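Wusinine Open Day Desk Set

Summary

Wusinine is a small set of desk-tidying demonstrations recorded with hand-held grippers during the open day at the Drarkik workshop on Thursday, November 25, 2021. Visitors and staff took turns doing short tasks at ordinary desks. The set holds 2,421 episodes and is meant for training and checking simple pick-and-place policies.

How it was recorded

Each visitor got a gripper, a short practice run and a task card. Cards asked for one action, such as moving the mouse onto the pad or shifting a cup to the other side of a book pile. An episode starts when the operator says "go" and ends when the fingers are open and clear of the desk. Staff from Abera ran the stations and reset the desks between turns. Operators worked at their own pace, so episode length varies a lot. 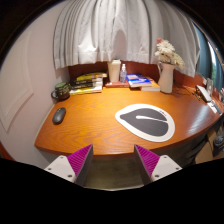
Desk station, wrist view: mouse at far left, mouse pad at right, books and cup along the back.

The camera sits on the gripper and uses a wide lens. Straight edges bend and the corners are black. We did not rectify the video. If your model expects a flat view, run your own correction first and keep the original files for reference.

Contents

episodes/ - one folder per episode, with video and gripper width
tasks.csv - task card text for every episode
splits/ - train and test lists
notes.txt - station changes during the day

There are 32 task cards. The test list uses 10 of them that do not show up in training. A first version, shared in January, will not load with the current reader.

Known problems

- Small print on objects is often unreadable. Do not use the set for text tasks.
- Light from windows changes through the day and leaves glare on glossy desktops.
- Some visitors stopped partway. These episodes are kept and marked "partial" in tasks.csv.
- Gripper width drifts a little at station two after lunch - see notes.txt.

Use

Free for research and teaching. Please name Wusinine and the Drarkik open day in any write-up. Report broken files through the Rurkavier tracker, with the episode number.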